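Bench Tips from a Two-Arm Tidying Study

Trilwood is a small bench-robotics project run out of the Andreadis workshop in Flirnotbridge. For most of last winter it looked at one narrow question: how should a work surface be laid out so that a pair of robot arms can put pens and markers away without being reset by a person every few minutes? The full write-up is dry reading. The tips below are the parts that carry over to an ordinary hobby bench, whether you have arms on it or only your own two hands.

How the tests were run

Each trial began with a few markers placed on or around a table, a cup, and a tray. The arms were given one job, such as moving a marker from one place to the other, and the attempt was scored as done or not done. A marker that ended up on the mat counted as not done, even if it was close. There were 252 trials in all, split evenly over seven layouts, so 36 trials per layout. Only one thing was changed between one layout and the next. That made the work slow, but it meant a bad result could be traced to something.

Tip 1. Cover the table

On the bare tabletop, markers rolled. A gripper that touched the barrel slightly off center pushed it away, and the second try started from a stale position. Putting down a mat with some texture fixed most of this. Of the 36 bare-table trials, 11 ended with a marker out of reach. With the mat down, none did.

Felt-type mats are good for this. Pull the mat flat before you start, and tape the corners if they lift. A plain brown or gray is easier to work on than a pattern, for cameras and for tired eyes.

Tip 2. Give each container its own side

Set the cup on one side and the tray on the other, with open mat between them. When the two were side by side in the middle, the arms kept having to wait for each other, and the waiting was where the software tended to time out. With the containers apart, one arm can hold a marker over the middle while the other stays open and ready.

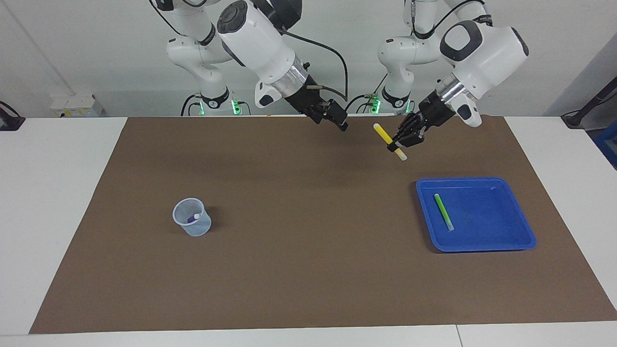 Cup to the left, blue tray to the right, yellow marker held over the mat.

The same holds for people. If you sort screws or pens with both hands, put the two bins farther apart than feels natural. Your hands will stop crossing.

Tip 3. Use a tray with a rim, and keep it shallow

A raised rim stops a marker that lands at an angle. Deep boxes did worse in the study. The fingers had to go down past the walls, and they bumped the sides on the way out. A shallow tray with rounded corners also wipes clean quickly.

Pick a color that isn't the color of anything going into it. Blue was fine until someone added blue markers – those were missed more than any other color and were later dropped from the set.

Tip 4. Be careful with clear cups

A see-through cup lets you check the contents without picking it up. It is harder on a camera, which can lose the edge of the cup against the mat. The cheap fix was a strip of colored tape just under the lip. Measuring marks alone were too faint to help.

A light plastic cup also tips. A coin or a flat washer glued under the base is enough.

Tip 5. Match the fingers to the job

Two-finger grippers did well with a marker lying flat, as long as they came straight down over the middle of the barrel. A gripper with more fingers was better at keeping hold of one at a slant. The study's advice is to try both before buying a matching pair. On the hand-tool side, flat-nose tweezers and a three-prong pickup tool divide the work in much the same way.

Tip 6. Leave slack in the cables, then check it

A tight cable pulls on the wrist at full reach, and a very loose one drags across the mat and moves things. Leave a wide loop, run the arm slowly through its whole range, and watch the loop the entire time. Trilwood lost 54 minutes one afternoon to a cable that caught on a tray rim.

Tip 7. Write down the layout

Mark the cup and tray positions on the mat with chalk or low-tack tape. Brakico chalk pencils brush off felt without leaving a line. Check the marks at the start of each session, and again after lunch if other people use the bench.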